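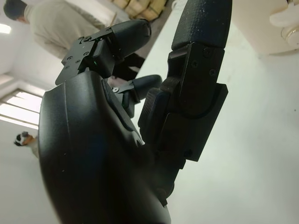

Wrist view of the three-fingered hand, with people in the room behind it.

Duselow Bench Rules, README
Maintained by Annelies Van der Linden. Last edited 2022-06-27.

These are the working rules for the Duselow two-arm kitchen set, 1139 episodes long and still growing. They replace the old Pleltonton sheet, which ran to 27 pages and was mostly used to level a table.

Before recording: know where the stop button is. Pointing vaguely at a wall doesn't count. Check the fingertip pads and wipe the dust off - it will be back by lunch.

During recording: one operator talks, and everyone else may have opinions later. Stay out of reach of both arms, including the one that seems to be doing nothing.
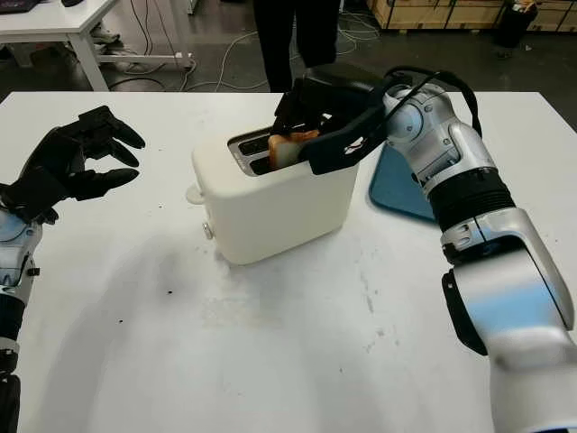 Bread tasks have 4 labels: reach, grasp, lift, place. "Sort of lifted" is not a label, whatever the notes for episode 114 say. Crushed slices stay in the data and are marked as failures. Do not eat them.

Rule changes go to Annelies before August.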